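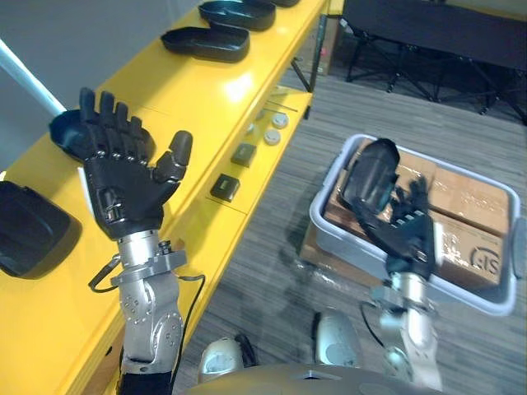
Department of Physical Geography, Widberg College
Course Handout: The Fosmont Basin

Location and Relief: The Fosmont Basin is an area of gently rolling land drained by the Stikis River and its branches. The floor of the basin lies at 340 meters above sea level. To the north the land rises to the Sumampouw Plateau, whose highest point stands at 1720 meters. The change between the two is abrupt along the eastern side, where a steep scarp marks the edge of the harder rocks.

Geology: Two main formations are found. The older is the Stikis Shale, dark gray and thinly bedded, with bands of siltstone. It weathers easily and underlies most of the low ground. Resting on it is the Sumampouw Sandstone, coarse and strongly jointed, which forms the plateau and several flat-topped outliers. 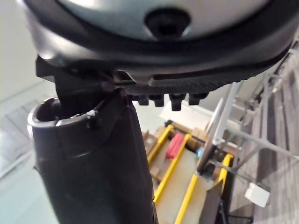
Fig. 1. Robot gripper finger with ridged pad.

Drainage: The Stikis is 356 kilometers long from its source on the plateau to the coast. Streams on the shale are closely spaced and branch freely, giving a dendritic pattern. On the sandstone, surface streams are few and tend to follow the joints. Springs occur where the two formations meet - students should be able to mark this line on the course map sheet.

Climate: There is one wet season, with its peak in June. The western slopes receive more rain than the basin floor. Small streams on the lower ground stop flowing late in the dry season.
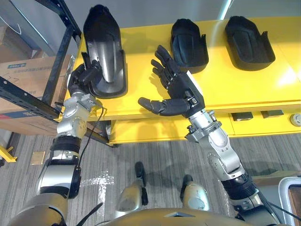

Okay, but would a well sunk into the shale give any water at all? The question was raised in the lecture. Yields are low, and confined to weathered zones near the surface. Deeper wells through the sandstone are more dependable.

Soils: Heavy clay soils cover the shale and crack widely when dry. Soils on the plateau are sandy, shallow and acid. Along the river there is a belt of alluvium, farmed for vegetables and maize.
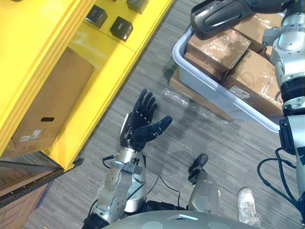 Fig. 2. Robotic hand, palm up, fingers spread.

Practical Work: Draw a cross-section from the river to the plateau edge, using the 45 spot heights supplied. Label both formations, the spring line and the scarp. State the vertical scale.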